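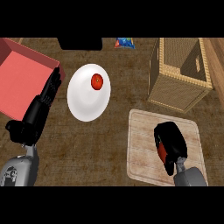
Comment from Medberg: please do not pass the right hand on grip force until the soft produce run has been repeated with the second controller. The first set of logs shows the fingers still closing after the contact flag comes up.

Noted. Item 4 stays open for that reason.

Hand and controller comparison, simulated bench – pre-run inspection
Site: Fragkou
Hands: Claleo five-series, left and right
Controllers: A (position), B (position with force limit, Plislow build)

1. Scene load
Plate, basket, cutting board and produce load without overlap.
Result: pass
Comment: Friction on the plate was left at the default. Both controllers use the same value.

2. Arm clearance, left
Fingers near the rim of the pink box, hand open. Check for contact between fingertip and wall before the first command is sent.
Result: pass, with remark
Comment: Contact count is zero at start, but the margin is small. Raise the start pose if the box is moved again.

3. Arm clearance, right
Hand closed on a red item over the cutting board. Check wrist and forearm housing against the board.
Result: pass
Comment: The board mesh is a simplified one. Retest if the full mesh goes back in.

4. Grip force, soft produce
Limit is 6 N per finger. Hold for 6 seconds, then release.
Controller A: fail. Peak above limit on closing.
Controller B: not finished
Comment: See Medberg above. Do not change the gain between runs. If the gain has to change, start both sets over.

5. Object visibility during grasp
The closed hand hides most of the held item from the overhead view. Record whether the tracker keeps the object ID.
Result: open
Comment: Tracker settings differ between A and B. Claleo to send one file for both.

6. Emergency stop
Stop command sent in mid-motion, both arms.
Result: pass
Comment: Arms hold position after the stop. Fingers do not open – correct for this test, but the operator sheet still says they do. Sheet to be fixed.

7. Logging
2,617 steps written per run, no gaps. File size is about 700 MB with images on.
Result: pass
Comment: Turn images off for the force runs. Joint and contact data are enough.

Status: items 4 and 5 open. Not released for comparison runs. Next check in October, after the Plislow update.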